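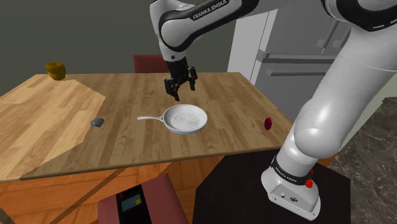

Planning and Budgeting for a Simulated Kitchen Cell: Frequently Asked Questions

Maintained by the Keltstead purchasing desk. Technical review: Parisa Tabrizi. Last revised in July.

What does the base package cover?

One Zernura seat, one arm model with a parallel gripper, and the kitchen scene set. The seat is licensed per workstation. Moving it to another workstation requires a release form and does not incur a fee.

Do we need to own the physical arm before ordering seats?

No. Most groups order seats first and commit to hardware in the following budget year. State on the request which arm you expect to buy. Scenes built for one arm have to be checked again if the base position or reach changes, and that work is billed to your group.

What does a seat cost?

893 per year in internal credits. Renewals are charged at the same rate. Partial years are not prorated.

How much compute should we plan for?

Budget 278 GPU hours for a first pick-and-place study with one pan, one arm and fixed lighting. Randomized table textures and extra objects raise the figure. Send the scene list to Bijan Kermani for an estimate before you file the request.

Can we run on our own workstation?

Yes, for scene setup and short tests. Training runs go to the Hepburn cluster. Rendered camera output is the usual bottleneck on a local machine, so switch off any camera the policy does not use.

Is the wrist camera view included?

It is included with the arm model. Storage is not. Recording the wrist view and the room view together counts as two streams against your quota.

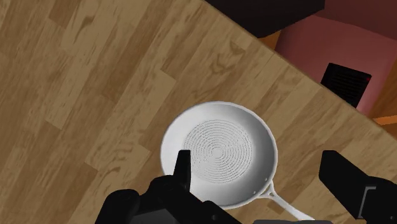

Open gripper at a white frying pan on the wood countertop.

Which objects are in the kitchen set?

Cookware and small food items. The full list is in the order portal under Patasgate Assets. Custom objects are quoted separately, and the lead time starts when we receive a usable mesh. Thin handles and shallow rims need a collision mesh of their own. Ask for this on the quote, or the default convex hull will be supplied.

What should we budget for a physical cell later on?

Arm, controller, stand, gripper, fingertips, cameras, guarding where the risk assessment calls for it, and installation. Fingertips are consumables and belong on the operating line. Allow 84 hours of technician time for installation and calibration. Floor loading and power checks are done by Facilities and charged at cost.

How long does approval take?

Software-only requests are handled in the order received. Any request with hardware goes to Vaughn Strickland for a site check, and the quote must be valid for at least 105 days when you submit it. Expired quotes are returned without review.

Can two groups share a seat?

Yes, if both cost centers are on the form. Only one session can be open at a time.

Who do I contact about an existing order?

Rawan Najjar, with the order number in the subject line.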